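Second arm for the bin picking bench – worth it?

jaime_garcia
We've got 3250 left to spend before July and I'm torn. Option one is a second Omesance gripper at 1291. Option two is a Kultudov depth camera at 1136, plus new bins. I'm leaning gripper, as I hate having no spare. 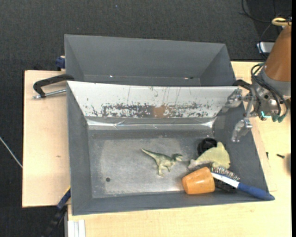
Cups and toy animals I'm fairly happy with, brushes are still a pain. Anyone bought either?

gbeho_fan
Camera, every time. A spare gripper just sits in a drawer.

Pristham2
Disagree! Ours was off for weeks waiting on one finger. Buy the spare.

jaime_garcia
Hmm, both comes to 2427 – so I could do the pair and skimp on bins?

gbeho_fan
Fine, but keep some back for cables.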